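How to Send a Wristwatch Away for Service

By Sheena Cairns
Updated 8/30/26

Most towns no longer have a watchmaker, so a mechanical watch that needs cleaning usually has to go through the mail. The steps are the same for a cheap watch and an expensive one. Only the insurance changes.

Before you start

Find out what is wrong. Wind the watch fully, set it against a clock you trust, and leave it dial up on a shelf overnight. Write down how many minutes it gained or lost. Repeat with the crown facing down. If it stops, write down how long it ran. A watchmaker can do more with "stops after 7 hours, crown down" than with "doesn't work right."

Do not open the case back. If a previous owner left scratches around the notches, mention them in your letter.

Step 1. Get an estimate

Email the shop first. Give the brand, the model if you know it, the number on the case back, and the two timing results. Ask these questions:

Does the estimate include parts, or labor only?
Will you contact me before replacing the dial, hands or crown?
Do you polish the case? (Say no if you want it left alone. Polishing can't be undone.)
How long is the wait?
Is the watch covered by your insurance while it is in your shop?

I sent the same email to two shops last October. Grakus answered with a range. Cakent wanted to see the watch before naming a price, and charged a small inspection fee that came off the final bill. Either arrangement is normal. A shop that won't put its terms in writing is one to skip.

Step 2. Record the watch

Take clear pictures of the dial, both sides of the case, the back and the clasp. Use daylight from a window and turn off the flash. Copy the serial number onto paper and check it twice. Mine ends in 1085, and I had read the 8 as a 3 the first time.

Keep the pictures until the watch has been back on your wrist for a month.

Step 3. Take off the strap

Remove a leather strap unless the shop asks for it. Put the spring bars back between the lugs so they don't get lost. A metal bracelet can stay on, but wrap a strip of soft cloth between the bracelet and the case back.

Let the watch run down. Pull out the crown only if the shop tells you to.

Step 4. Write the letter

One page is enough. Include your name, return address, phone number, email, the estimate number, the fault, and anything you do not want done. Date it. Keep a copy.

Dionysis Theodorakopoulos, who services watches at Istard, asked me to add one item to this step: state whether you want the old parts returned. Many shops throw them out after the job is paid for.

Step 5. Pack it

Wrap the watch in a soft cloth or a pouch, then in two layers of small-bubble wrap. Tape the wrap to itself and fold over one corner of the tape so it pulls up easily. Put the bundle in a small rigid box and fill the gaps with tissue. Close the box and shake it. If you feel movement, add more tissue.

Put the small box inside a larger shipping box with two inches of padding on every side. The letter goes between the two boxes. Tape every seam of the outer box, and leave words like "watch" or "jewelry" off the label.

Step 6. Ship and insure

Use a service with tracking and a signature on delivery. Read the carrier's rules on jewelry before you pay, as some limit what they will cover. Insure for what it would cost to buy the same watch again, and have proof of that figure ready. My last service came to $111, and I had the watch insured for well above that.

Hand the package over at a counter and keep the receipt.

Step 7. When it comes back

Open the package the day it arrives. Compare the watch with your pictures and check the serial number. Run the same overnight tests as before. The wait at my shop was almost 67 days, so don't worry if yours is long. Keep the boxes and padding until you are satisfied with the repair. 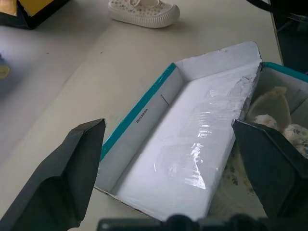

If something is wrong

Call the shop before you adjust anything. Small timing errors are usually covered by the service warranty. If the watch was damaged in transit, report it to the carrier first and send the shop a copy of the claim.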